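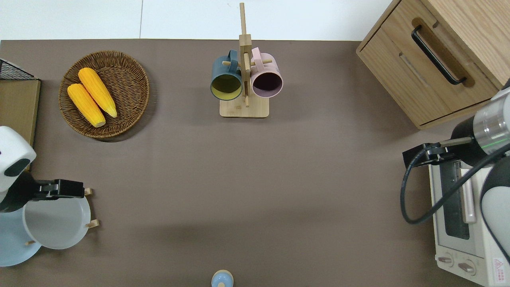

Re: second bimanual station, budget line for March

Three items are still open on the station purchase: the arms, the grippers and the cable management. I have revised quotes for the first two. Masard will hold the pair price on the arms if the order is placed in March. Plekus quotes the parallel grippers separately, with a lead time of 43 days. The cables are the part I would ask people to look at before we sign. On the right arm the black cable leaves the gripper area in a wide arc before it runs back along the arm, and the toaster oven sits directly beneath that arm. A loop of that size needs clearance we did not include in the table layout. I want a line for routing clips and sleeves on both arms, four sets in total including spares.

On January 3, 2021 the Wukuvholm equipment list wrote:
> Please confirm whether the kitchen props come out of the
> station budget or out of consumables. Also, can we drop the
> gripper spares? Fingertip pads are 197 a set and we are
> already over on the arms.

Props: consumables, except for the oven and the drawer cabinet. Those two stay on the table between task sets and should be tagged as equipment. Mugs, bowls and plates will be replaced as they break, so a standing order makes more sense than a line item.

Gripper spares: I would keep them. Pads are rated by the supplier for 50 hours of contact work, and rack and mug tree tasks load the tips sideways. One set per gripper in reserve is the minimum. If we need to find the money, the second tool changer can go – we have no task planned that uses it.

Table: Hrnčiar can supply the same top with a deeper rear edge. Price is unchanged, delivery is later. I have asked for drawings.

Still missing from my side:
- power budget with the oven on the same circuit as the controllers
- freight for the arms
- service contract, year two onward

Corrections to the list, please, so they end up in the archive with the quotes.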